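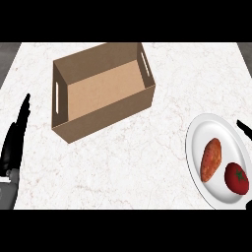
An open cardboard box on a marble counter.

The owner of Palletti has packed other people's kitchens for 19 years, and she still gets excited when she opens a spice drawer. "You learn so much! I opened one last week that was all cumin and birthday candles, and I wanted to sit down and have dinner with that family right away."

We met at her shop in Bumville, in the old feed store behind the post office, where she sells used moving boxes out front and runs her packing crew from a desk in the back. There was coffee, there was a very good lemon cake from the Villanueva bakery across the road, and there was a phone that rang so often she finally put it in a drawer under some tea towels.

Palletti packs whole houses if you ask, but kitchens are what people call about. The crew did 70 of them last year, most within a short drive of town and a few out by Makach, where the cabins on the lake change hands every summer. She started by accident. Her sister was moving and had run out of time, and she offered to take the kitchen while everyone else hauled beds. "I was in there by myself with the radio on, wrapping cups, and I thought, well, I love this. I was a bookkeeper then. I'd never loved anything at work before."

I told her that I had moved in November and that my own kitchen had gone into the truck in grocery bags. She put her hand over her eyes.

"Okay. Okay, the bags. Everybody does the bags. People pack the bedroom, the books, the Christmas stuff, and they leave the kitchen because they still have to eat, and then it's ten o'clock at night and there's a colander in with the shoes."

Her answer is to start with what you could live without, long before you think you need to. The roasting pan goes first, along with the cake stands and the good platters. After that it's the second of everything. "You've got more than one spatula. I promise you do. Pick your favorite and say goodbye to the rest for a while." By the last week a household of four should be cooking with one skillet, one pot, one decent knife and a cutting board, and eating off whatever they don't mind washing right after.

She says families often end up liking that week. One couple told her they had gone back to cooking together for the first time in years, just because there was a single knife and they had to pass it back and forth. "They wrote me a card about it! I have it here somewhere." She did, in the same drawer as the phone.

Plates are the thing she is asked about the most, and she has strong feelings. They go in on edge, standing up like records, each one wrapped, with crumpled paper underneath and more on top. "Flat is how you break them. You stack them flat and the bottom one is holding up the whole family." Glasses go upside down, stuffed with paper if the stem is long. Mugs she'll wrap by feeding the paper through the handle first, and she showed me with the one I was drinking from, which I had to finish in a hurry.

Then there are the boxes themselves. She likes them small, smaller than anyone expects. A big box full of pans is a box that stays where it is. "I've seen grown men look at a box I packed early on, and look at me, and go get a sandwich." She tapes the bottom with two strips down the seam and one across each end, and she lifts every box herself before she closes it. If she doesn't want to carry it up a flight of stairs, something comes out.

What about labels? I had been hoping to get away without asking, as mine had all said KITCHEN.

"All right, so that tells the movers where to put it, and that's fine, that's half the job. But you're the one standing there the next morning looking for the coffee filters." She writes the room on the side and then the first thing you'd be sad not to find. Coffee filters. Dog bowl. Can opener. She never writes on the lid, where the next box will sit on it.

She also has a box she calls the breakfast box, and she lit up talking about it. It rides in the car with you and never goes near the truck. Hers holds coffee, a kettle, mugs, bread, a jar of peanut butter, dish soap, a sponge, a towel and a roll of paper towels. For clients with kids she has them pick out a cereal, and it has to be one they aren't usually allowed. "My two got marshmallow cereal when we moved out here, and they're grown now, and they still talk about that breakfast. They don't remember the old house at all. They remember the cereal."

Not everything makes the trip. She won't pack open oil, or anything in a bag with a rubber band on it, and she'll gently raise an eyebrow at spices. The freezer she calls a project. She asks people to stop buying for it a month ahead and eat their way down, which leads to some odd suppers, and she collects the stories. Her favorite is the family who finished on peas, waffles and a wedding cake top, all on one plate.

Does she ever get tired of it? She thought about that for a while and cut us both more cake.

"My knees do. But you're in somebody's kitchen on a strange week, and they start telling you things. This bowl was my grandmother's, we burned that pot the night the baby came. I wrap the bowl and I hear about the grandmother. I'd hate to miss that."

She has started teaching it, too, on winter evenings when the moving business goes quiet. The class runs two hours at the shop and everyone brings a plate they don't care for. Toward the end they wrap it, box it and drop the box off the loading step out back. She keeps a broom ready, and the plates that come through get passed around to cheers.

I asked if she had any advice for somebody whose colander was still missing.

"Check the bathroom," she said. "Under the sink. Go look when you get home and call me!"

It was in with the bath mats. I called, and she had to dig the phone out from under the tea towels to hear about it.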